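Section 6. When the Jaws Slip, Stick or Let Go Too Soon

Most people who write to us about the Teltis hand tool are writing about the same trouble: they squeeze the handle, the jaws come together nicely around something small and shiny, and a moment later it slides out and lands wherever it likes. It's a nuisance with a hairbrush and a good deal worse with a string of pearls, so please take your time over these steps. They're the same ones Aicha Shehata teaches on the Tuesday help line, and she has talked a great many worried owners through them.

CAUTION: Keep your free hand clear of the pivot pins and flat bars whenever the handle is squeezed. The links close faster than you'd expect and they will pinch.

Before you start

1. Put the tool down, let go of the handle completely, and wait for the jaws to come to rest by themselves.

2. Wipe both inner pads with a soft cloth and plain water. No oils and no furniture polish, please! A pad with polish on it is the most common fault we see.

3. Turn each pivot pin gently with your fingertips. If one wobbles, tighten the screw a little at a time until the wobble is gone, and stop there. An overtightened pin makes the jaw stick, and then you have a different problem to write to us about.

Practicing the grip again

4. Choose your practice pieces and lay them on a cloth where a drop will do no harm. Begin with the jaws wide apart, and move on to a brush when you feel ready, holding it low over the bedding.
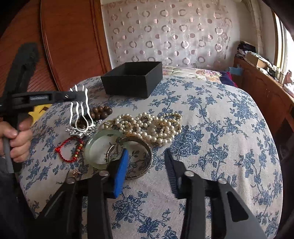
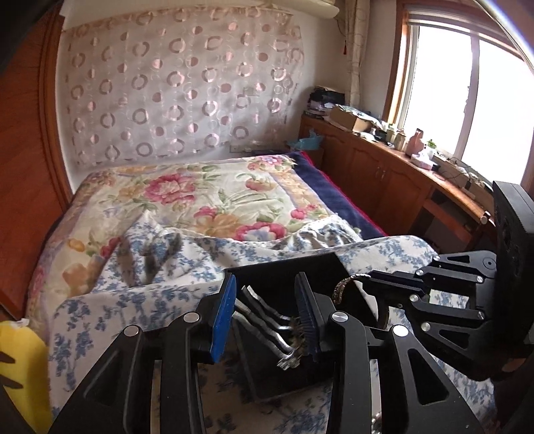 Jaws open over the tablecloth in the first picture, closed on a brush in the second.

5. Squeeze slowly, hold, and lift only a little way. If the piece turns or creeps between the pads, lower it and take a fresh grip. Squeezing harder in midair is how most things get dropped.

6. Keep cords and loose strands out of the links. If something does get wound in, release the handle and ease it free by hand. Never pull against a closed jaw.

NOTE: We suggest 200 practice squeezes after any adjustment. It sounds like a lot, I know, but it goes quickly with the radio on.

If it still lets go

Stop using the tool and check the pads for a shiny or torn patch. Worn pads can't be repaired, and glue will only make them slicker. Replacement pads come from Presmont in pairs, and both should be changed together even when one looks perfectly good. Write the month on the inside cover of this guide when you fit them. You'll be glad of it later.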